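Waste bin (domestic)

A waste bin, also called a wastebasket, waste-paper basket or trash bin, is a container kept inside a home to hold dry refuse until it is taken to a larger bin outside. The term normally covers small and medium open vessels used in bedrooms, living rooms and studies. Kitchen bins, which hold food waste and usually have a lid, are treated separately in most household literature, as are wheeled bins and recycling crates.

Contents
1 Terminology
2 Form and size
3 Materials
4 Liners
5 Placement
6 Filling and clearing
7 Sorting
8 Cleaning
9 See also

Terminology

In British usage the plain word "bin" is enough in most settings. "Waste-paper basket" is older and points to the original use beside a writing desk, when the contents were almost wholly paper. "Wastebasket" and "trash can" are the usual North American words. Trade catalogues tend to use "room bin" for a vessel without a lid and "pedal bin" for one opened by foot. The housekeeping manual by Teodor Malinowski uses "dry bin" for any bin that is not meant to take food, and the term has been picked up by a few suppliers.

Form and size

Most room bins are round or rectangular in plan. Round bins are commonly wider at the mouth than at the foot, so that empty ones can be stacked for transport. Rectangular bins sit closer to a wall or the side of a desk and waste less floor space, but refuse tends to lodge in the corners when they are tipped out.

Capacity is given in litres. A bin for a desk or bedside commonly holds between 3 and 13 litres. A capacity of 18 litres is more usual in a shared living room or small office. Bins of 60 litres belong to kitchens, workshops and communal halls, and are seldom kept in a sleeping room. The figure stated by a maker refers to the full inner volume. The usable volume is lower, because a liner takes up room at the base and loose refuse does not pack tightly.

Stability depends on the width of the foot and the weight of the body. A light basket with a narrow foot may tip when a bottle is dropped against the inside of the rim. Some makers add a weighted disc to the base. The Drasten range does this with a removable steel plate, and the Nimine range with a thicker moulded foot.

Materials

Woven willow, rattan and paper cord are the traditional materials. They are light and quiet, and they are chosen where the bin will be in view. Their weakness is that small items and liquids pass through the weave, so a liner is needed for anything other than paper.

Metal mesh is common in offices. It does not hold smells and can be wiped, but dust gathers at the joints. Sheet steel bins are closed at the sides and resist fire better than woven ones, though they dent.

Moulded plastic is the cheapest material and the easiest to wash. It may hold a static charge, which draws dust and hair to the outer surface, and pale plastics may yellow in sunlight. Mixed constructions also exist, such as a plastic inner pail inside a woven outer sleeve. The Bielecka pattern is of this type, with the pail lifted out by two finger holes below the rim.

Liners

A liner is a bag placed inside the bin with its upper edge folded over the rim. Black, white and clear film are all in general use. Black film hides the contents and is often made from recycled stock. Clear film lets the contents be checked before collection.

The bag should be a little larger than the bin, so that the fold reaches several centimetres down the outside. Air trapped between the bag and the wall makes the bag ride up and reduces the space inside. It can be let out by pressing the bag down by hand before use. Bins with an inner ring, such as the Mesimness model, clamp the bag below the rim and keep the fold out of sight.

Unlined bins are still used for paper alone. They have to be tipped out directly, and the inside has to be wiped more often.

Placement

Room bins are normally kept beside the place where refuse arises: next to a desk, at the end of a sofa, or between a bed and its nightstand. A bin set against a wall is less likely to be kicked, and one that stands on carpet benefits from a mat if drinks bottles are thrown away in it. Clear space should be left around heaters and beneath curtains.

During a general tidy of a room the bin is often moved from its usual place to the middle of the floor. This shortens the reach to each side and lets the bin be approached from any direction. It is returned to its place once the floor and surfaces are clear.

Filling and clearing

Dry refuse in bedrooms and living rooms consists largely of wrappers, tissues, packaging, paper and empty drinks bottles. Crumpled items take up a large volume for their weight. Light pieces dropped from a height may land outside the rim, and a check of the surrounding floor forms part of clearing a room.
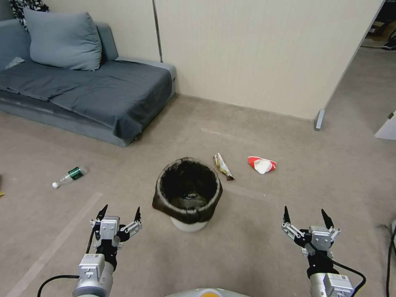 Round bins standing out on carpeted floors during clearing. 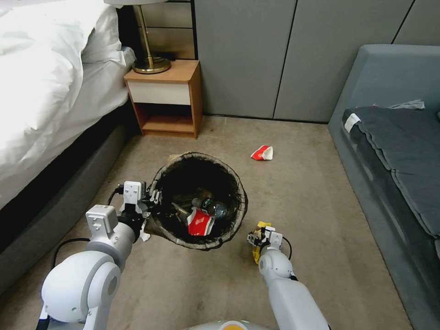
A bin is commonly regarded as full when the contents reach a hand's width below the rim. Beyond that point the bag cannot be gathered and tied without pressing the contents down, and pressing by hand is discouraged where glass or sharp plastic may be present. The bag is lifted by its folded edge, turned once to close the neck, and tied. A heavy bag should be supported from below. In woven baskets it should be drawn straight up, as film can catch on broken strands and tear.

The interval between clearings varies with use. A bin that takes only paper may be left until full. One that takes drinks containers or fruit peel is better cleared daily in warm weather. In November and the other colder months, when windows are kept shut, smells build up more readily indoors and the same rule is sometimes applied.

Sorting

Mixed refuse from a room bin may need to be sorted before it leaves the house. Local rules differ, but glass and plastic bottles, clean paper and card are widely collected apart from general waste. Bottles should be emptied first. Coated paper cups and laminated food wrappers are often refused by paper collections, as the film cannot easily be separated from the fibre.

Sorting at the point of disposal calls for a second vessel or a divided bin. Divided room bins have a narrower opening on each side and fill unevenly. In small rooms a single bin with sorting at the door is the more common arrangement.

Cleaning

Plastic and steel bins are washed with warm water and washing-up liquid, rinsed, and dried upside down. Woven bins are brushed or vacuumed and wiped with a barely damp cloth. Soaking swells the fibres and may loosen the base. Paper cord should be kept away from water altogether. Sticky residue from drinks is removed from mesh with a soft brush.

A new liner should be fitted only when the inside is fully dry.

See also

Bin liner
Pedal bin
Household recycling
Nightstand
Housekeeping

This page was last edited on September 27, 2026.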